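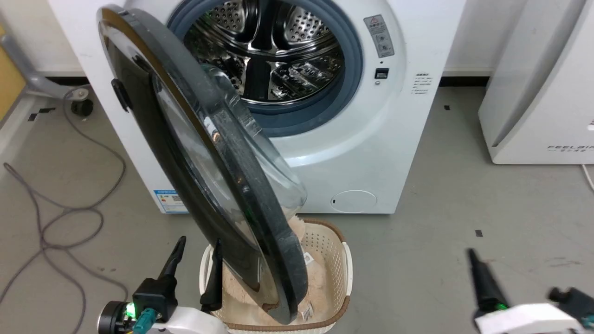

How should an operator finish a laundry-loading demonstration when the washer door has been opened but the basket has not been fully emptied by the time limit?

The operator should stop where the work stands, return both arms to the rest position, and mark the episode as partial in the session log. Partial episodes are retained and reviewed separately; they should not be deleted at the station.

The above has been added to the operator guidance for the household tasks, following the exchange quoted below. Members who maintain local copies of the guidance are asked to update them before collection resumes in April.

On the matter raised by Tibor Gulyás, the project office has the following to add.

The laundry task is demonstrated by remote control at both Tusteldale and Drollgate. Guiding the arms by hand remains permitted for the drawer and shelf tasks only. Hand-guided episodes of the laundry task recorded before the change will stay in the archive under their existing labels, and sites are not required to repeat them.

Each operator is to complete 10 practice episodes before any recording is kept. The time limit for a recorded episode is 12 minutes. It includes opening the door, moving the laundry from the basket to the drum, and closing the door. Starting the wash cycle is not part of the task, and the machine is to remain switched off at the wall throughout.

Where a garment falls to the floor, the operator may pick it up with either arm and continue. The episode is then marked as containing a recovery. Such episodes are of considerable use to the training group and should be kept. Operators are asked not to drop garments deliberately. A separate set of recovery demonstrations will be arranged by Tímea Csizmadia, who will write to the sites directly.

If a second person has to reach in and free a garment, the episode ends at that point and is marked as assisted.

Regarding the Pyo control software, the delay reported from Drollgate has been traced to the settings for the left controller. Ketill Steinarsdóttir has placed a corrected settings file in the shared folder. Sites should confirm that version 2 of the file is loaded before the first session of the day.

Comments on the revised wording may be sent to this list.

Aranka Kerekes
Project Office, Tirkbridge

Tibor Gulyás wrote:

> Dear colleagues,
>
> The operators at Drollgate have asked for a ruling on three points
> concerning the laundry task.
>
> First, the current guidance does not state what is to be done with an
> episode that runs out of time. Two operators have been deleting such
> episodes and one has been keeping them. Our totals therefore cannot be
> compared with those from Tusteldale.
>
> Second, the guidance permits both hand guiding and remote control.
> In our experience the operator's own arms obstruct the view of the
> drum during hand guiding, and Anikó Erdős has recommended that the
> method be withdrawn for this task. We support her recommendation.
>
> Third, we would be grateful for a clear statement on dropped garments.
> Our target for this period is 100 accepted episodes, and we need to
> know whether an episode with a dropped garment counts toward it.
>
> We have also noticed a delay between the left controller and the left
> arm. It is most noticeable when closing the fingers on thin fabric.
>
> With kind regards,
> Tibor Gulyás
> Drollgate

An episode with a dropped garment does count toward the target, provided that it is completed within the time limit and marked as described. Assisted and partial episodes do not count.

A.K.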